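Print this thread | E-mail to a mate
Filed under: Home & Shed > Storage and Sorting

yule_80
Meron Ayele's sorting method is doing the rounds again. Two baskets, handwritten labels, everything off the bench by tea time. I'm not sold. Who needs "fruits" written down to know where a peach goes?
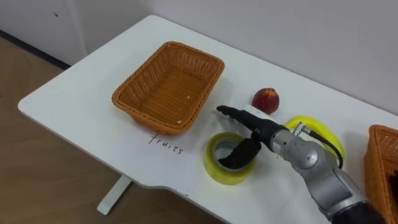
Fruits basket, nothing in it.

Trirnwood
It's for the rest of the household, mate. Mine put batteries in with the mandarins until I labelled things.

yule_80
And a week later the label's under a pile of mail. I've had woven trays from Dralesum since February and they catch every crumb going. Fruit on one side, tape and odds and ends on the other - fine while you've got a handful of things.

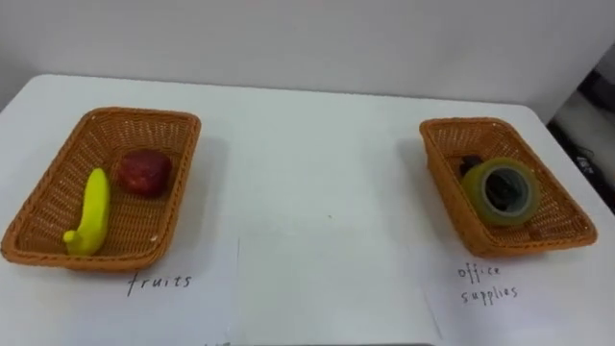
Try it with a real kitchen bench, though. Second basket turns into the junk drawer with better airflow.

ernuvport_kel
Disagree. A junk basket you can see into beats a drawer. I'd skip the paper and tie a tag to the rim.

yule_80
Tags fall off. And bananas next to apples go brown in no time, so I'd want them apart anyway.

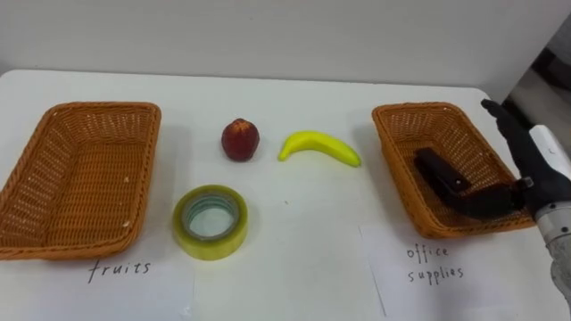 Trirnwood reckons that's overthinking it, and that fruit in his house never lasts long enough to brown.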